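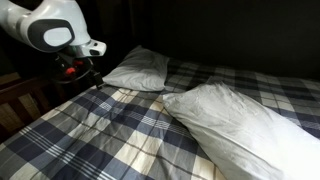
Bhardwaj Manipulation Group, Opinion

Every gripper we are offered comes with a number, and I have stopped believing that the number says much about a bed.

The Donosier two-finger arrived in November with a data sheet claiming 1000 successful grasps in a row. Seema Gautam asked the vendor what had been grasped. Blocks, mostly, and a bottle. The Plarneck hand costs about 1604 dollars more and its brochure shows it picking up a folded towel. The towel is always folded. Try handing it a duvet cover that somebody has slept under and see what the brochure has to say.

I will grant that both of them close on cloth. Pinching cloth is easy. A clothespin does it. The trouble starts a moment later, when the fabric bunches up between the fingers and the wrist camera, which was supposed to tell the controller what to do next, has a view made up largely of fabric.

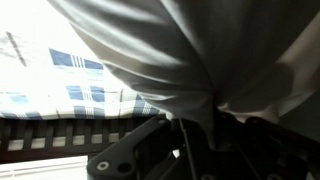 Wrist camera view with gray cloth in the gripper.

Nelli Peltonen thinks I am unfair about this. Her argument is that a better controller can cope with a half-blind camera, and that people make beds without looking at their fingers. True, but people have skin. Our fingers have a motor current reading and a good deal of optimism. She wants another 300 trials before we choose. I would sooner spend the time agreeing on what counts as a success, because at Furkthorpe last year they ran 500 and still argued over whether a pillow lying crooked was a pass or a fail.

That argument sounds silly until you have to score one yourself. Two pillows on a checked cover, some creases across the middle: done, or not done? Ask a hotel and you get one answer. Ask my kids and you get another.

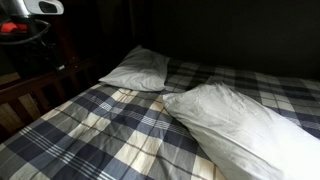
Pillows and plaid cover, seen from over the bed.

So my vote is to buy neither hand this year. Keep the gripper we have, fix the scoring sheet, and move a second camera somewhere the cloth can't cover it. Nelli will write the reply for the next page, and she has already told me it will be longer than mine.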